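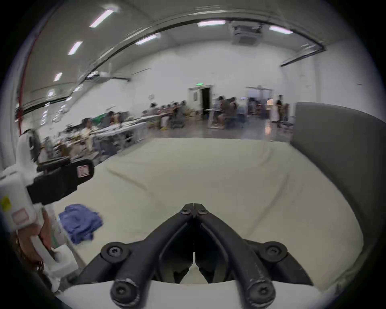
Bench rules, second pass -- 10/18/18

OK, writing this down while it's fresh, before I convince myself I'll remember it. Rajkumari and I spent most of the morning going over the house rules for the hand-held grippers and marking up the old sheet. The old sheet was written in April when there were a lot fewer of us in the room, and you can tell. Half of it is about who has the key to the cupboard.

What we agreed on, in no real order:

Start of a take. Fingers closed, both tools, tips over the table, and hold still for a slow count of 3 before you touch the cloth. I know it feels silly. But the Korkine software uses that still bit to find the start, and when people dive straight in we end up trimming by hand, and I'm the one doing the trimming! Same at the end: fingers closed, hold, then stop.

Start pose for the garment. We argued over this one for a good while. I wanted a fixed way of laying the thing down (flat, collar away from you) and Rajkumari wanted it dropped in a heap, any old way, because that's how laundry looks when it comes to you. She won. So the rule now reads "drop from chest height, do not tidy." If it lands half off the table, pick it up and drop it again. If it lands ugly but on the table, leave it alone. I do think we should write in the log how bad the heap was, easy / medium / awful, and she's fine with that as long as it takes no more than a second.

Table cover. Pull it straight before each block of takes. Small creases are fine and we're not going to chase them. A ridge big enough to catch a fingertip is not fine. I had one last week that snagged under the left tool on every single fold, and I kept blaming my wrist.

Screws. This is the part I care about most, so bear with me. Before every session you put a driver on the linkage screws, the pivots and the ones down at the body, and feel for movement. Don't crank them. If one turns freely, the tool comes off the bench and goes in the tray with a note, and you take a spare. Liem sheet says to check them every 900 cycles, but no one here knows what cycle they're on, so once per session is the rule. Scuffs on the arms are cosmetic, please stop tagging tools out for scratches. I had three of those in the tray and there was nothing wrong with any of them. What does matter is the tips. Close the fingers, look straight down the join. If the seam looks even all the way down, carry on. If it opens to a wedge, tag it.

Labels. Stickers stay where they are. Don't peel them, don't move them to the other tool, don't write over them in marker (you know who you are). If one is coming off, tell me or Rohani and we'll print a new one from the list. We lost the better part of a day's takes once through two tools swapping names, and I don't want to do that again.

Grip. Hold the white handle, fingers wrapped all the way around, and keep them off the moving parts. There's a pinch point where the arms come together. It won't break anything but it'll make you say a word, and the mic picks that up.

Two-handed work. Don't cross the tools over each other. If you need the other side of the cloth, let go, move, grab again. Rohani's point, and a good one: one tool should be holding before the other one lets go, otherwise you get that sad slump in the middle and the whole fold has to be done over. I'd been treating it as a style thing. She wants it as a rule with "should" in it, not "must," and I'm OK with that for now -- we can look again after we've got more takes on heavy stuff like towels.

Breaks. After 23 takes, put both tools down and walk away from the bench. I picked that number for no better reason than it's where my own folds start getting sloppy, and Rajkumari says hers go a bit later. Leave it in for now. Nobody gets a gold star for skipping the break.

People behind you. The tables are in one big room and folks are going to be back there, sitting or walking through. That's fine and you don't have to wait for them. We do need every person who works in the room to be on the consent list, though, and visitors get told at the door before they come in, not after. The gray partitions stay put during a block. If you want one moved, move it between blocks and log it.

Naming. Ododstead first, then bench, then take. No spaces! Last block I found over 14 files with spaces in them and the Jarkik importer skipped every one of them without a peep.

Stuff we didn't settle:

-- Whether a dropped garment counts as a failed take or just a long one. I say keep it and mark it. Rajkumari says toss it. Rohani went to get coffee.

-- Left-handed operators. The sheet says "right hand leads" all the way through and there's no reason for that except that I wrote it. Need to reword.

-- What to do if a tool's fingers stick closed in the middle of a take. Stop, obviously, but does it get logged as a tool fault or an operator fault? Right now it's neither.

To do: retype the sheet, one page, bigger letters. Put a driver at each bench and tie it down. Ask Rohani for the label list so there's a copy that isn't on her laptop. Check that the spares tray has more than one pair in it, I've got a bad feeling about that.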